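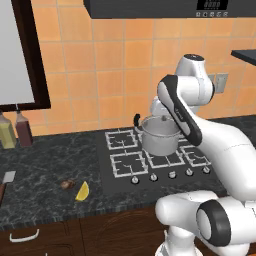

About Mestico

Mestico writes and maintains working rules for robot arms in kitchens. The company was set up in Grinau by Sabine Hollmann and Bastian Voß and now has 18 staff.

Our rulebook contains 493 clauses – each with a test method and a pass limit. Clauses are tried in simulation first, then on hardware at our Reinholz site.
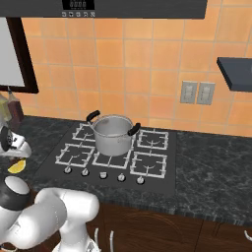 Render: Mestico / Costeck

Section 4 deals with arms at the hob. An open pot counts as full unless a sensor reading shows otherwise. The path of every link is checked against the pot, the hood and the wall, and a clause passes only after 100 consecutive runs without contact. Failed runs are kept on record and reviewed each February.

Members may propose changes in writing.

Last updated: April 2, 2018

Contact | © Mestico | Back to top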